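Fullmont pushes planner update for home robots

27 June 2019

Fullmont has put out version 4 of Wondska, its motion planning software for robot arms. Main change is replanning on the go, so the arm dosn't stop dead every time the wrist camera sees something new. Planner now checks 2000 candidate paths a cycle, up from 1059.

"Bathrooms are brutal. Mirrors, chrome, no elbow room," said lead developer Kuo-hua Tam. Reflections still throw off the depth estimates, fix due in November.

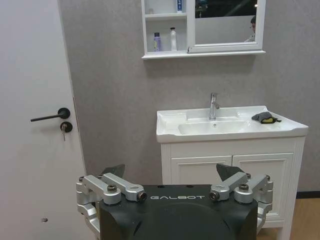 Wrist view, gripper facing a bathroom vanity. Photo: Fullmont

Update is free for current licence holders. Older controllers will need new firmware frist.

Related
Avitar opens up its grasp simulator
Sin drops price of arm controller
11 labs sign on to Wondska beta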